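Tista sucht Mitarbeiterinnen und Mitarbeiter für die Retourensortierung (m/w/d), Standort Dondis

Vollzeit oder Teilzeit, ab Dezember, zunächst befristet mit Aussicht auf Übernahme

Tista bearbeitet Rücksendungen für Onlinehändler aus den Bereichen Haushalt, Spielwaren und Drogerie. Im Lager Dondis arbeiten 748 Menschen in zwei Schichten. An normalen Tagen gehen in unserer Abteilung 2.314 Artikel durch die Sortierung, nach Weihnachten mehr.

Bisher wurde jeder Artikel von Hand aus der Sammelkiste genommen, angesehen und in ein Fach gelegt. Seit dem Frühjahr übernimmt an einem Teil der Plätze ein Roboterarm das Herausnehmen. Das Projekt heißt bei uns Pridum und wird von Olga Peñalver geleitet. Für diese Plätze und für die weiterhin manuellen Tische suchen wir insgesamt 14 Personen.

Die Arbeit am Roboterplatz ist eine andere als am Tisch. Sie heben und bücken sich weniger, dafür müssen Sie länger aufmerksam bleiben. Der Arm greift einzelne Gegenstände aus der Kiste. Was er nicht fassen kann oder fallen lässt, nehmen Sie heraus, sobald die Anlage steht. Die Entscheidung, ob ein Artikel wieder verkauft, aufgearbeitet oder entsorgt wird, trifft weiterhin ein Mensch.
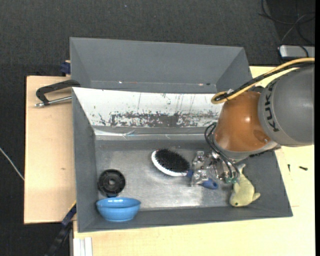

Ein Teil der Schicht besteht aus Dokumentation. Fehlgriffe werden am Bildschirm mit einem kurzen Grund erfasst, zum Beispiel "zu weich", "verdeckt" oder "verrutscht". Diese Einträge gehen an Hugo Casado, der die Griffe damit nachstellt. Programmieren müssen Sie nicht.

Ihre Aufgaben
Kisten befüllen, einsetzen und wechseln
Griffversuche beobachten, bei Störungen anhalten und freigeben
Zustand der Artikel prüfen und einstufen
Fehlgriffe erfassen
Arbeitsplatz am Schichtende reinigen und übergeben
Im Wechsel Arbeit an den manuellen Tischen

Das bringen Sie mit
Deutschkenntnisse, mit denen Sie Sicherheitsanweisungen sicher lesen und verstehen
Bereitschaft zur Wechselschicht, die Frühschicht beginnt um 6 Uhr
Sorgfalt auch bei Aufgaben, die sich wiederholen
Eine abgeschlossene Ausbildung ist nicht nötig, Erfahrung im Lager ist hilfreich

Das bieten wir
2.948 Euro brutto im Monat bei Vollzeit, dazu Schichtzuschläge
Drei Wochen bezahlte Einarbeitung, davon eine an den manuellen Tischen
Wechsel des Platzes alle zwei Stunden
Zuschuss zur Monatskarte

Wir werden oft gefragt, ob durch die Anlage Stellen wegfallen. In der Retourensortierung gilt dazu eine Betriebsvereinbarung: Wer an den Tischen arbeitet, behält Stelle und Entgeltgruppe und kann sich für den Roboterplatz schulen lassen, muss das aber nicht. Einige Kolleginnen und Kollegen sind nach der Schulung wieder an den Tisch zurückgegangen - auch das ist möglich. Leistungsdaten einzelner Personen werden am Roboterplatz nicht ausgewertet. Fragen dazu beantwortet Saturnino Aranda vom Betriebsrat.

Bewerbung
Bitte schicken Sie einen kurzen Lebenslauf an Agustina Montecinos in der Personalabteilung oder geben Sie ihn am Empfang in Dondis ab. Ein Anschreiben brauchen wir nicht. Geben Sie bitte an, ab wann und mit wie vielen Stunden Sie arbeiten möchten. Nach dem Gespräch können Sie einen halben Tag zur Probe mitarbeiten, dieser wird bezahlt. Sicherheitsschuhe stellen wir.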